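Tukholm Family Center Opens Spring Term of Sorting and Snack Program

The Tukholm Family Center has begun the spring term of its Sorting and Snack program, which introduces children between the ages of three and six to fresh produce through handling, grouping and putting away. Sessions are held each morning at 10:15 in the Vakulenko Room on the ground floor and will continue through the end of May.

Enrollment for the term stands at 243 children, the highest number since the program was established. The Center thanks the families who returned their registration forms before the March deadline and made it possible to assign groups early. A second morning group has been added for the youngest participants, who work in pairs with an adult seated beside them.

The program is directed by Zlata Nechyporuk, who joined the Center as early learning coordinator last fall. Under her direction the materials have been simplified. Laminated picture cards have been withdrawn, and most activities now use real fruits and vegetables of a size that fits a small hand. Produce is purchased weekly through Stimov, the Center's grocery supplier, and is washed in the main kitchen before it is brought to the room.
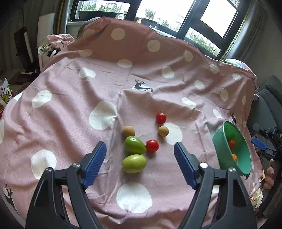

Families have asked how the sorting activity may be continued at home, and the program staff recommends beginning with a small number of pieces and one bowl. A patterned cloth may be spread over the table or the floor to mark the work area; it need not be ironed or pulled flat. The pieces should differ in color and in shape, so that a child has more than one way of grouping them. Red cherry tomatoes set out beside green oval fruits and tan balls offer a clear contrast, and a green bowl lying on its side, with two small orange fruits already in it, gives the child a place to continue. The adult names each piece once and then allows the child to proceed without correction. Staff have observed that children of four and five will often sort by color first and return to the same pieces to sort by shape - a change that should be welcomed when it occurs.

Caregivers are reminded that cherry tomatoes and other small round fruits present a choking hazard to young children. They must be cut lengthwise into quarters before they are eaten, and an adult must remain at the table at all times. Pieces used for sorting are to be washed again before they are served. Allergy information should be given to the front desk in writing and updated whenever it changes.

The Center also acknowledges a gift from the Evelix Fund, which has provided for new bowls, table coverings and child-sized aprons. Yevhen Chornovol, who oversees facilities, reports that the low sink in the Vakulenko Room has been repaired and that shelving for the program's materials will be installed before the summer recess.

Donations of clean cotton cloths, in any color or print, are accepted at the front desk during regular hours. Registration for the summer term opens in May.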